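**Friday, bench notes - Bumari two-hand kit, loan unit under review**

The Bumari kit was run from the supplier's default profile, with no changes to grip force. Pririvis firmware remained at build 211. The session log holds 2,342 entries and has been copied to the Skullside folder. Today's work concerned the basket task with fruit, using the left hand for the reach and the right hand in support.
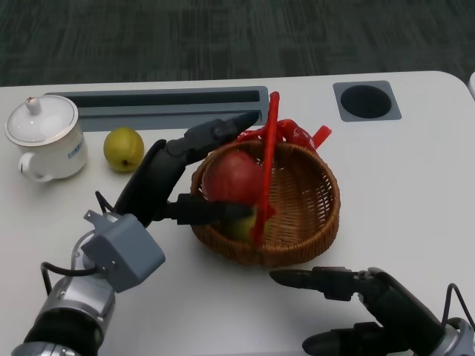 Does the quoted price include replacement fingers?

The quotation from Sadeghi covers one spare set per hand; further sets are ordered separately and take up to 200 hours to ship.

Colleagues are asked to note the following before the next session:

- Cable slack at the left wrist is to be checked at each start.
- Item 7 of the acceptance sheet (emergency stop from the tablet) is still open.
- The mug with the lid stays in the object set - see the earlier entry on handles.

The supplier's manual gives two different values for idle timeout. A written query was sent to Sadeghi at 4:15 p.m.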